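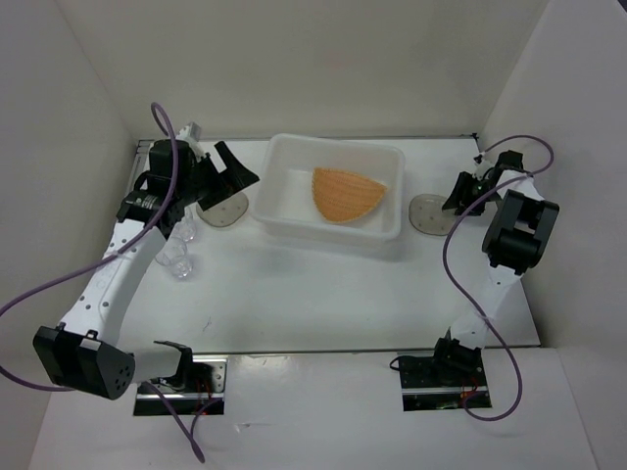 Skerville: a negotiation kit for classrooms, clubs and patient families

I've been meaning to write this one up since October, when the kit did its first lap of our discussion group, and I kept putting it off so we could have just one more go. We've now played it through with the grown-ups, once with my sister's Year 11 class and once (badly) at home after dinner, so I think I can call it tested.

Skerville is a boxed foreign affairs simulation from a small outfit called Neltar. Two coastal countries, Skerville and Wynne, share a strait, a fishing ground and a very old grudge over a lighthouse, and they have to come out of the session with a signed agreement or a decent explanation of why there isn't one. It takes up to 20 players. You can run it with fewer, and I'll get to that, but it's plainly been written with a full classroom in mind.

If you've ever sat through a Model UN day, you'll know the feeling of waiting forty minutes to read out a speech that has nothing to do with the speech before it. I did three of those as a teenager and loved the name badges and not much else. What I was hoping for here was more of the corridor stuff, the bit where the foreign minister's adviser catches the other side's adviser by the urn and asks what they could live with. I'm pleased to say there's plenty of it, and the kit is at its best when half the room has wandered off to whisper in the kitchen.

What you get

There are 305 cards, which sounds like a mountain and did rather frighten me when I opened the box on the lounge room floor. Most of them stay put in any one session. They're sorted into role cards, briefing cards, press cards and what Neltar calls "weather" – the sudden events that land on the table halfway through, like a trawler detained overnight or a minister resigning over something unrelated. You also get a facilitator's book, a fold-out map, a pad of treaty forms and a set of little paper flags that I would happily have swapped for better card stock.

The role cards are lovely. Everybody gets a public position, a private one and a person they have to keep happy back home, and it's the third line that does the work. Yamila Bravo drew the Wynne fisheries minister on our first night and discovered she could give away nearly everything on shipping lanes so long as her cousin's harbour kept its dredging money. She's usually the quietest of us. By nine o'clock she had the Skerville delegation agreeing to joint patrols and thanking her for it!

The press cards took longer to win me over. Two players sit out of the talks altogether and write headlines, which get read aloud at the end of every round, and at first it felt like a way of keeping spare people busy. Then Tegwen Powell, who had been told something in confidence next to the biscuits, printed it. The whole next round was delegations denying things to each other. I've read a fair bit about how leaks change a negotiation and I don't think I'd felt it in my stomach before.

Running it

The facilitator's book wants a couple of evenings' reading. It's well written, if a touch pleased with itself, and it has a good plain chapter on the difference between a memorandum of understanding and a treaty that I've since photocopied for two people. The timetable in it is hopeful. Neltar suggests a double period for the short version and I can't see how. We needed a full evening, and my sister Eluned split it over three lessons and still had to hurry the signing.

She did find that the break between lessons helped. Her students went home and came back with plans, and a few had worked out that the lighthouse clause could be parked in an annex and left for a later government to argue about. One group wanted to know whether real countries do that. Yes, constantly, and it made for a very good lesson after the recess bell should have gone.

A few practical things, in case you're the one stuck with organising it:

Hand out the roles the day before if you possibly can. People play them much more generously when they've had time to think.

Keep the map on a wall. On a table it disappears under elbows and mugs in no time.

Use the weather cards sparingly. The book says one each round, and we found one every second round was plenty.

Leave a proper half hour at the end to talk. The debrief questions at the back are good, especially the one asking each player what they would tell voters back home.

With smaller numbers

Jovita Manríquez and I tried the small-table version at my place with our respective households, which came to far fewer people than Neltar would like. You double up roles, lose the press and play with a reduced set of briefings. It works in the way that cricket works in a hallway. My husband named his side of the strait Narnia and refused to answer to anything else, and from there it was hard to keep a straight face about exclusive economic zones. Still, the kids asked to finish it the next evening, so take that as you will.

The grumbles

The cards are thin. Ours have gone soft at the corners already and the role cards show through if someone holds them up near a lamp, a real nuisance in a game built on secrets. The treaty pad is too small for a full group with many amendments and Neltar charges for refills – I've gone over to plain A4.

I'd also have liked more on the smaller players. There's a third country in the background, poor and downstream of every decision the other two make, and it gets a single role with hardly any cards to play. You could argue that's realistic. Lleucu Sayce, who drew it, did argue something along those lines, at length, in the car home. But it would have been a richer evening if that delegate had been given some sort of lever, even just the option of taking the matter to an outside court.

And the optional asylum scenario in the back of the book feels rushed. It's a subject that wants care, and the briefings treat the people on the boats as a number to be divided between two ministers. Eluned left it out with her class and wrote her own page from the point of view of a port town's mayor, and it was far better than the printed one. If Neltar ever does a second edition I hope they start there.

Would I buy it again?

I would, yes, for a school or a club with a regular crowd. For a family I'd borrow it first. It isn't cheap, and you do need one person who is willing to read the book properly and be a bit bossy about the clock. But I've watched people who normally shout at the evening news sit and draft a paragraph on fishing quotas that everyone in the room could put their name to, and then argue over the comma. We've got it down for another run after the school holidays with the sides swapped, and Yamila has already asked to be press.

Search this site Enter keywords Go

More reviews
Wall maps for discussion groups: which ones stay readable from the back row
A beginner's atlas of maritime borders
Podcasts on diplomacy for long drives
Table bells, gavels and other ways to end a round

Contact us | Copyright, all rights reserved | Back to top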